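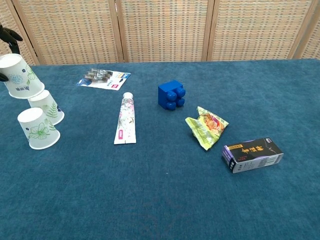

## Kingi (tabletop arm)

Kingi is a small tabletop robot arm with a two-sided gripper, built at the Kadilmont shared workshop in Dillton. I'm one of the people who built it, so read this entry with that in mind! The other pages on this wiki are written by folks who only used the thing, and they're probably fairer than I am.

The name covers both the arm and the pile of code that runs it. When someone at the workshop says "Kingi is down," it's nearly always the code.

### Origins

Tadhg McGrath started it in June with a bag of secondhand servos and a drawing on the back of a parts invoice. He wanted an arm that could clear a kitchen table (his own, mostly). Elvia Galindo joined for the wiring, I came in for the gripper, and Cormac Ó Flaithearta wrote the first control program over a long weekend and then rewrote all of it. We spent $275 on the first version, and $48 of that went on a power supply we fried the same evening.

### Gripper

The fingers are black, glossy and curved, and the curve took me 6 tries. My early ones were flat, like pliers, and they were great on boxes and terrible on anything round. A paper cup would either pop out sideways or fold in half — sometimes both. The shape we use now lets the upper finger curl over the top of an upside-down cup while the tip of the lower one comes in at the side.

I still think the lower finger is a bit too short. Tadhg disagrees, and there's a long thread about it on the talk page.

### Practice objects

We practice on ordinary stuff, and the rule is that it has to come out of somebody's kitchen drawer or shopping bag. A typical spread has printed paper cups, a squeeze tube with a white cap, a crumpled snack wrapper, a blister pack on a white card, a black cardboard box with gold Chinese lettering and one big blue toy block. The block is the easy one. Wrappers are awful, and I'd happily never pick up another.

Cups go rim down on the cloth, a few of them close together, so the arm has to lift one without knocking its neighbors. I love this test! It's the first thing I run whenever I've changed a finger.

### Table and cloth

The teal-blue felt was Bernadette Dunne's idea. We'd been working on bare melamine, and light objects skated away from the fingers at the slightest touch. Felt grips a little and doesn't throw glare. It does collect specks, so go over it with a lint roller before a session, and please put the roller back on its hook.

### Current state

As of Mar 15, 2025, the log holds 236 lifts with the curved fingers. A second arm is being put together in Vesdale by Tsung-han Kwan, who has our finger files and has already changed the wrist mount — his version is easier to take apart, and I'm planning to copy it. The cable run along the elbow still needs sorting out on ours.

### See also

- Kingi finger files, all versions
- Kadilmont bench booking
- Servo calibration notes (Cormac)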